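The first thing I noticed when I walked into the Putolden sorting hall in Nerport was that I could hear people talking. I'd been in a recycling plant once before, years ago, and came out of it with a headache and a new respect for anybody who lasts a whole shift. So I was ready for noise. What I got was two women arguing about soup recipes across a conveyor, with a radio going somewhere behind them.

I'd come about the arms. Putolden takes in bottles and cans from the whole county, and last winter it started handing part of the picking over to robots. The company behind them is called Reritz, and the crew calls the whole setup "the Reritz," as in "the Reritz is being fussy today." I'd asked to spend a shift there mostly because my brother-in-law wouldn't stop telling me that robots were coming for everyone's job, and I wanted something to say back at dinner besides "pass the potatoes."

There's a side room off the main hall where new items get tried out before the arms on the line ever have to deal with them. Different bottles, caps on, caps off, squashed ones, ones with a little liquid still inside. I spent most of my morning in there (they had the good coffee) and I could have stayed all day. You end up holding your breath every time the fingers close. A person grabs an empty bottle without a thought, but clear plastic is tricky for a machine, because half of what it sees is whatever happens to be behind the bottle.

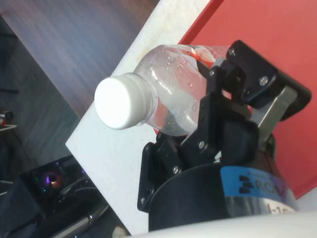 Words and photo: our features desk
Filed from Nerport for the Working Lives section

The woman who runs the side room used to be a picker. She did 21 years on the belt, and she showed me her wrists the way other people show you vacation pictures. Now she picks out the awkward items, watches how the grip goes, and writes it all up on a tablet she openly hates. She told me she goes home less sore and more tired in the head. Some nights she'd trade back! Most nights she wouldn't.

Nobody on the crew was let go when the arms came in, but it isn't all rosy, and people were quick to tell me so. When someone retires now, the spot doesn't always get filled. The shifts have 5 pickers on the main belt where there used to be more, and the ones left get the stuff the arms can't handle, so the easy stretches of the day are gone. One guy said he missed the boring bottles. I laughed and he didn't.

The pay is a sore spot too. Running the Reritz screens comes with a small raise, but you have to finish a course called Ngui first, and it's taught at 7 in the morning, before the shift. Fine if you live in town and don't have kids to get to school. A couple of folks I ate lunch with had started it twice and dropped it twice. The plant says an afternoon version is coming in February, and the lunch table had opinions about that.

On a good day, I was told, an arm gets through up to 300 bottles before it needs somebody to come over and sort out a jam. When that happened while I was there, a light went on, one of the soup ladies sighed, pulled on her gloves, and went to fix it. She was back in a minute and picked up right where she'd left off, on whether you put the barley in first.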